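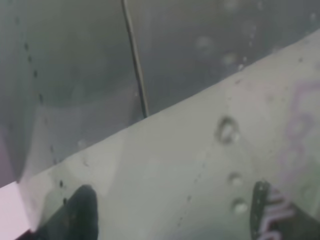 Lundside Robotics Club – gallery

Updated 24 January 2022

Quick update before the bus leaves, proper write-up later. These are from the pick and place project, the one we're taking to the Gaden Cup in August. Eleventh and twelfth graders mostly, plus a few tenth graders who joined in the fall and already know the code better than the rest of us.

If you're new: the job is to get the arm to find a thing on a table, pick it up, put it where the card says and let go without knocking it over. Sounds easy. Took us most of a semester to get one clean run. The rules changed this year too – the objects are household stuff now, no more foam blocks, and you don't get the list until the morning of. So we practice on whatever is in people's bags and kitchens.

How a session goes. One person drives, one person watches the screen and calls out when the grip looks off, one person writes it all down in the log (yes, by hand, the laptop is busy). Swap every 40 minutes. Everybody drives, even if you say you only want to do code. We save the good tries and the bad tries both, and the bad ones get a note saying what went wrong. "Missed" is not a note. Missed left, missed high, closed too early – that's a note.

Numbers so far: 1,852 tries in the log since we started, 29 objects on the practice list. Goal for this term is 300 clean ones in a row with no hands on the table. We are not close. Best streak is still on the whiteboard, go look, please dont erase it again.

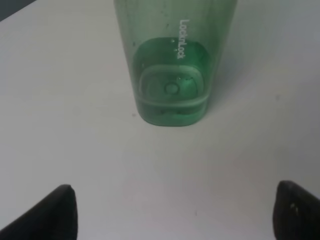 Bottles are the hard part of the list and we've been stuck on them for weeks. Tall, smooth, easy to tip, and every one is a different shape. The plan we settled on is to come in low and wide, fingers open all the way, and only start closing once you are lined up with the middle. The green LocknLock is a good one to learn on – rounded corners but still kind of boxy, so you have to think about which way you're turned before you close. See-through stuff also messes with our detection code, which likes a nice solid edge. Two people are working on that, talk to them if you have ideas.

Things we learned so far, in no order:

Slow is fine. The Cup gives you time points but a drop costs way more.

Check the fingers before every session. If one is loose your whole afternoon is junk.

Light matters more than you'd think. Same object, same spot, blinds open instead of shut, and the code gets lost. We tape a note to the door now with how the blinds should be.

Don't move the table. There is tape on the floor. Line it up with the tape.

What's next: the Drumska team is coming over for a practice match, date not set yet. They beat us last year by a lot and were very nice about it, which made it worse. After that we start on the two-object rounds, where the arm has to pick the right thing out of a pair. Code for that is half done, it's in the shared folder under Upadhyay (that's the name of the branch, long story).

We still need: spare finger pads, a second power strip, odd shaped containers with lids, and someone who can solder and doesn't mind being asked a lot. If you have any of that, drop by the lab after last period or leave it in the bin by the door with your name on it.

More pictures when somebody has time to sort thru them. Old galleries are on the club page, scroll down past the forms.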